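Erkbridge Repair and Reuse Program
Progress report to the Kowalchuk Fund
2021-10-10
Prepared by Izzati Sitompul, program coordinator

Work since the last report

The Erkbridge workshop reopened to the public in September after the summer break. We are open two evenings a week, the same as before, and the hours have not changed. Most of what comes in is still small kitchen appliances and lamps, with clothing a close third. We have seen more chairs than we planned for and have had to ask people to call ahead before bringing furniture.

The Trirnitz site is behind schedule. The lease was signed later than we hoped because the landlord wanted the electrical inspection done first, and the inspector asked for a second visit. Both visits are now complete and the report is clean. We have keys, and benches are going in.

Training

Sugeng Pattinasarany ran the basic electrical safety course for new repairers. The course was planned for one long day and he split it into shorter evenings after several people said they could not get a full day off work. Attendance held up better that way and we would like to keep the new format. The sewing course has not started. The teacher we had lined up moved away and we are talking to a tailor in Trirnitz who may take it on in the new year.

Repair records

The Fund asked us to keep better records of what is brought in and what leaves working. We now use a one-page form for each item. It asks for the type of item, its age if known, the fault, the parts used and the result. Up to 200 forms a month can be entered with the hours we have. Past that we fall behind, and the first weeks after reopening were slow to get typed up. The backlog is cleared.

One thing the forms have already shown is how often a repair stops for want of a cheap part. Fuses, cord switches, zippers and drive belts come up again and again. We have moved some of the supplies money toward a standing stock of these.

Spending

Rent and insurance are on budget. Tools are under budget, mainly because Fivine gave us a discount on the soldering stations. Printing is over. We had flyers made with the old Trirnitz opening date and had to have them done again.

We are charging visitors nothing, as agreed, but there is a donation jar at the door. What it brings in goes to parts and is listed on its own line in the accounts.

Storage and layout

Items waiting for parts take up more space than the repairs themselves. At Erkbridge we now tag each item with the owner's name and the date, and anything not collected after 50 days gets a phone call.

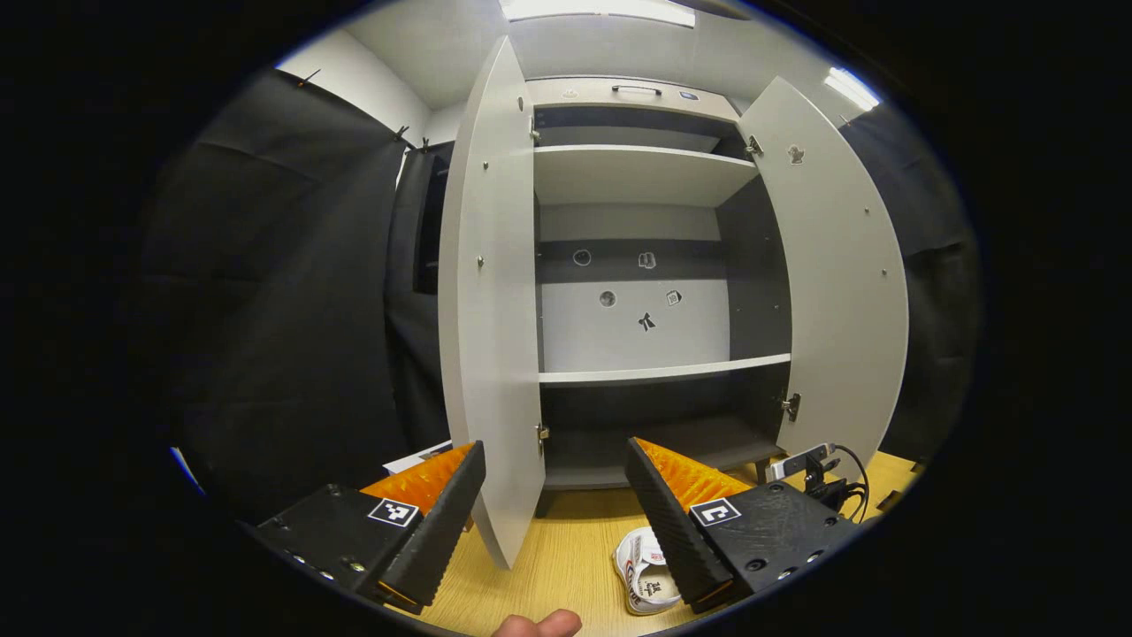

Trirnitz will use the same tagging rules, so that a repairer who works at both sites does not have to learn a second system. Sugeng is writing them up on a single sheet to go on the wall.

Next period

We expect to open Trirnitz for a trial evening once the benches are finished and the sign is up. We will pick the date when the insurer confirms cover for the new address. The application is in and they have asked for no further papers.

We would also like to discuss moving the unspent tools money to parts. A short request will follow separately, with the figures.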